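Setting up your first kitchen task in the simulator
Lurnier Robotics Club, student guides
Updated 2021-06-28

So you've got the simulator installed, the arm shows up, and you can wiggle the joints with the sliders. Great! Now we get to the fun part, which is making it do something in a kitchen. By the end of this guide you'll have a counter with a few objects on it and a basic pick script you can tweak as much as you like.

You'll need the club starter folder (it's called Minance, grab the newest copy from the shared drive) and around 45 minutes. If you missed the sliders session, do that page first.

Step 1. Load the kitchen
Open Minance and choose the kitchen world. Wait until the counters and walls have all loaded before you click anything. Old laptops can take a while here, so be patient with them.

Step 2. Add your objects
Open the object list and drag things onto the counter one by one. Start with big, easy shapes and leave space between them. Let each object drop a tiny bit onto the surface - if you push it into the stone, it'll shoot across the room when physics starts (go ahead and try it once, it's hilarious).

Step 3. Move the arm to its start pose
Type your start pose into the pose file and hit Reset. You want the gripper over the counter with its fingers pointing down and plenty of clearance.
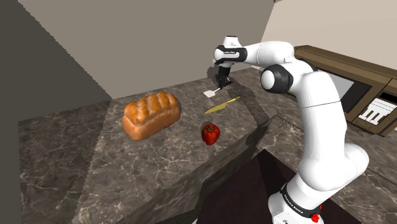
Gripper over the far part of the counter, with the bread, pepper and yellow knife nearer the front.

Check your own view before you go on. If the forearm blocks the thing you want to grab, orbit the camera until you can see the fingers and the target together. Shadows help a lot too! Watching the arm's shadow on the counter is a quick way to judge where you are.

Step 4. Write the pick
Open pick.py and fill in the four blanks: target name, hover height, grasp height and grip width. Set the hover height to 200 mm for your first try and come down slowly from there. Flat things like knives are tough because the fingers need to get very close to the stone, so pick the pepper first and save the knife for later.

Step 5. Run it a bunch of times
One good grab doesn't tell you much. Turn on the random placement option and run 100 tries, then open the log. My first version got 32 and I was thrilled. Look at the misses, change one number, run it again.

If the arm freezes halfway, your target is probably out of reach. Slide the object closer to the base and reset.

Save your pose file and your log under your team name. We'll use both in August when we build the full task for the Drandville meet, and the Cáceres folder has harder counter layouts if you want to get started early.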